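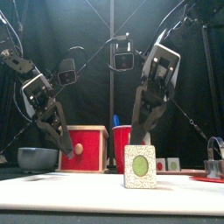 Slide 1. Both arms over the table, with two of the fixed cameras behind them.

Speaker notes, gripper and camera comparison, Tivurport
29/02/2020

Say who did what before starting. Shagufta Warraich ran the trials, Pankaj Bhatt wrote the controller settings, I did the counting. Questions at the end, please.

The question was simple. Dotcombe asked us whether long flat fingers or padded fingers should go on the new cells. We had both, so we tried both. Same objects for each: cubes, a cup, a bowl, the little drawer box with the round knob.

Total grasps logged: 1,403. Of those, 1,153 counted as good by our rule, meaning the object left the surface and was set down where we wanted it. Another 133 were thrown out for logging faults. Read these slowly, people write them down.

Next slide. Blocks in trays.

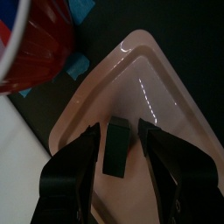
The tray jobs took most of our time. A raised lip means the fingers have to come in steep, and a wide finger has less room to do that. With the fixed cameras only, Shagufta had to guess the last bit of the approach. With the wrist camera on she could see the gap on each side of the block before closing.

Glare is the weak point. Shiny plastic gives bright spots, and the Sjöberg tracking software sometimes took one for an edge. Pankaj lowered the exposure by 2 steps and that helped. It cost us detail on dark objects, so mention the trade.

Recommendation: keep the wrist cameras whatever fingers Dotcombe picks. Padded for blocks, long for the drawer knob. If asked about price, send them to Mohsin Afridi.

Skip the controller slide if short on time.

Contact: Theophilus Abubakari, Tivurport | Back to top

Comments

Nighat Farooqui: Did you change closing speed between the two finger types, or keep it fixed?

Pankaj Bhatt: Fixed for all of it. We plan to vary it in November.

clanesel_lab: We had the same glare trouble. Matte spray on the trays fixed most of it for us.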